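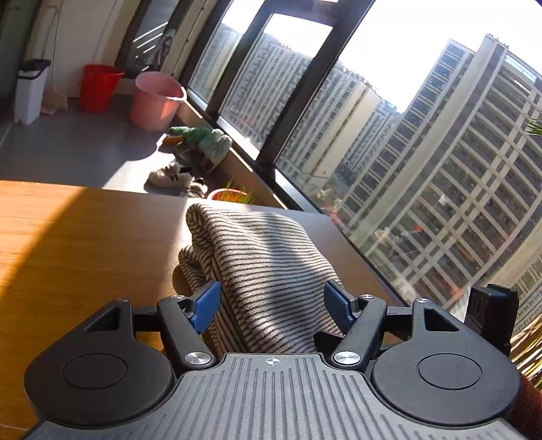 Which finger pads do people use for picking up cloth with a two-finger gripper?

Soft pads with a fine texture, set so the tips meet before the rest of the pad does. Smooth hard ones let a thin fabric slide out as soon as you lift.

Posted by Elango Kotian, 01/02/2019

I'll start with my own results so that people have something to disagree with. I've been through two sets on the hand-held: the stock Clillwood pads, and the blue textured ones from Prellimby. Same linkages, same screws, same striped cloth, which has a slightly fuzzy surface and has now been pinched more often than any cloth deserves.

100 lifts with each, from a bunched start on a wooden table. The Clillwood pads dropped it 14 times. The Prellimby pads dropped it 2 times, and I blame myself for one of those. Next step is the same test on the arm, which has no opinions about how hard to squeeze and will do exactly as it is told, unfortunately.

Controller for the arm is a Feyisa. Before anyone starts, yes, I know.

benchgoblin
I was going to start. What's wrong with you?

More usefully: bunched cloth is the easy case. You've got a great lump of the stuff standing up asking to be grabbed. Lay it flat and try to pick up one layer without taking the table with it. My blue pads were lovely on folds and hopeless on anything lying down.

Elango Kotian
Fair. Flat was on the list, under several other things. Did you try bringing the tips in at an angle?

benchgoblin
I tried every angle including sulking. What helped was pressing down first and then closing slowly, so the cloth rucks up between the tips. Stiff fabric still laughed at me.

marrowfat_p
Going to disagree with the lot of you. It isn't a pad problem. I ran a Plurkow with bare plastic tips for most of January and it managed tea towels perfectly well once I'd sorted the closing force. People buy pads because pads are cheaper than reading the controller manual.

Elango Kotian
Have you seen the Feyisa manual? I'd pay for a lot of pads.

marrowfat_p
I have. Section on force limits is the only good bit. Set the limit to 60 per cent and work up from there, otherwise it shuts like a car door and shoves the cloth out of the front. On a hand-held you correct for that without noticing, so your drop figures are partly a score for your own thumb.

Elango Kotian
That's a better criticism than I wanted. I did the Prellimby lifts second as well, so the thumb had had practice. I'll swap the order and run both again.

tin_kettle
Can I ask a camera question in here, or is it pads only? My wide lens bends everything at the edges and I can't decide whether to straighten the picture before training or leave it be. Windows look like bananas.

benchgoblin
Leave it. As long as the tips are in the middle and the arm gets the same lens as the hand-held, let the windows be bananas. I straightened mine, lost half the table at the sides and had to put it all back.

tin_kettle
And sunlight? I get a bright stripe over the table and a dark patch next to it.

marrowfat_p
Lock the exposure. I disagree about the lens too, for what it's worth, but I've got to go and pick the children up.

Elango Kotian
Keep some sunny runs in whatever you do – mine did fine on dull days and went to pieces when the weather improved. Very British of it.

Rerun of both sets this weekend, order swapped, flat cloth included. If marrowfat_p is right about the thumb I shall report it in very small type.

benchgoblin
Do a tea towel as well. A stiff one.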